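Search this site
Go

Hesholm Manipulation Open Day
Reading time: 3 minutes

The Hesholm Manipulation Open Day is a yearly public event held at Hesholm in January. It presents current work on robot handling of small household objects to residents, students and members of the trade. The event is organized by the Zelent laboratory, with equipment support from the Bittencourt workshop. Admission is free, and visitors are received in groups of 30.

Background

The open day grew out of a series of closed demonstrations given to partner institutions. These were short and highly prepared, and they took place on a bare test bench under fixed lighting. After the second year, the laboratory decided to open the program to the public and to move a large part of it into furnished rooms. Attendance at the most recent edition was 706, the highest recorded to date.

Program

The day is divided into 4 sessions, each beginning with a short talk. The morning sessions deal with the collection of handling examples by people using hand-held grippers. The afternoon sessions deal with the training of robot arms from those examples. Visitors may try a hand-held gripper themselves during the second morning session, under the direction of laboratory staff. Children are admitted to this session with an adult.

Small flexible objects receive particular attention. A chain changes shape each time it is touched, and a grip that holds one part of it may leave the rest to slide or tangle. Boxes with open tops present a different problem, as the tool must clear the front panel before it is lowered. The demonstrators work at an ordinary pace and repeat a task on request.

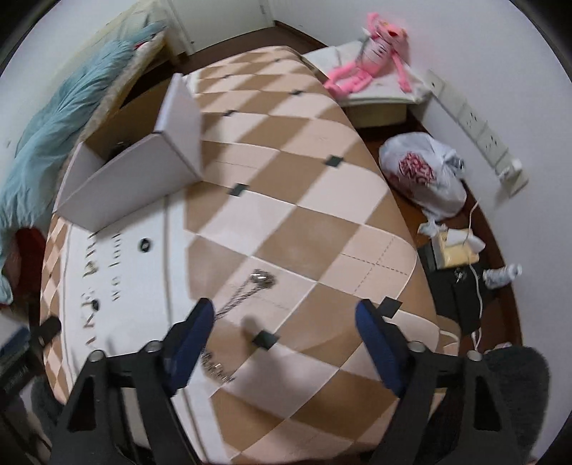
Deirdre Sheehan remarked that the chain work had been the most useful part of the day for her, and that she would have liked to see the failed attempts kept in the program along with the good ones. The laboratory has since added a short period for questions on failed grasps at the end of each session.

Equipment

The grippers used at the event have two fingers with blue pads, moved by black linkages. A camera on the tool records the work from close to the fingers. Recordings are sorted with Endus, a program developed at the laboratory – it is also shown to visitors on a separate screen, where they may follow a recording from start to finish.

Reception

Visitors have generally welcomed the furnished rooms, which many found easier to relate to than the earlier bench displays. The main complaint has concerned the view from the back of the group. A second screen was installed for the afternoon sessions in response.

Related articles
Zelent laboratory
Bittencourt workshop
Endus (software)
Hand-held grippers
Handling of flexible objects
Public events in Hesholm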